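Search this site… Type and hit enter

Keeping White Bedding White (Or Close Enough)

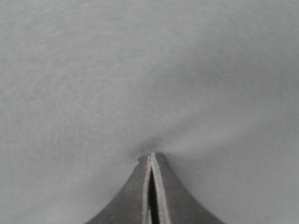

by Phúc Âu | 28 May 2018 | Laundry

I grew up in a house where the sheets went gray and stayed gray, and my mother's view was that gray was a perfectly good color for something you only look at with your eyes closed. I held out for white. I've had my own laundry room in Sodoncombe for 15 years now (it's a closet with a drain, but let me have this) and I've ruined enough bedding to have opinions.

First thing, and I wish I'd known it at the start: most dingy sheets have too much detergent in them. I used to fill the cap to the top line because surely more soap means more clean, right? Then I ran a "clean" sheet through a hot wash with nothing added and the drum filled up with suds. That was all old soap! So if your whites feel a bit waxy, run them once with no detergent at all and see what comes out. After that, use about half of what you've been using.

Hard water makes everything worse. Ours is terrible. I add half a cup of washing soda to the drum before the sheets go in, and I let the machine fill and swish for a minute, then pause it and walk away. An hour is good. Overnight is better if you remember it's in there, which I do maybe half the time.

Body oil is what turns pillowcases yellow, and it needs hot water. Check the tag first, of course, but plain cotton can nearly always take it. For the really sad ones I make a paste of dish soap and baking soda, rub it in with an old nailbrush and leave it for 20 minutes before washing. Don't use your good nailbrush. I speak from experience.

Now, bleach. I hardly touch it anymore. Chlorine bleach on sweat stains can turn them even yellower, and it wore a pair of my nicest pillowcases so thin I could read the mattress label through them. Oxygen bleach, the powder kind, is much gentler. Dissolve it in a bucket of hot water before you put anything in — the undissolved bits just sit in the folds and do nothing. Never mix chlorine bleach with vinegar or ammonia, not even a splash, not even if your aunt does it.

Pillows themselves can usually be washed too! Two at a time so the drum stays balanced, on gentle, with an extra rinse. Drying takes forever. I put them on low with a couple of clean tennis balls in socks and take them out every so often to break up the clumps with my hands. If the middle feels cool when you squeeze it, it's still damp in there, so back in it goes.

My machine is an old Firiseck top loader that has done, by the tally I keep in pencil on the wall, 539 loads since we moved it in here. I clean the lint trap on it every single time and I'm convinced that's why it's still going. I also wipe the rim under the lid, where a sort of gray paste collects and then drops onto your nice white sheets.

And hang them outside if you possibly can. A sunny afternoon does more for a yellowed sheet than anything I've bought in a box, and they smell wonderful. Bring them in before the dew or you'll be starting over.

3 Comments

Marge in the valley
Does the washing soda trick work in a front loader? Mine won't let me pause and open it.

Phúc Âu
Marge, I'd soak them in the bathtub first and then move them over. Heavy, but it works! Spin them before you dry if they're dripping.

tijani_fan
I've used the Tijani oxygen powder for years and always dumped it straight in dry. Trying the bucket tonight. Any advice for a mattress pad with a coffee stain the size of a dinner plate?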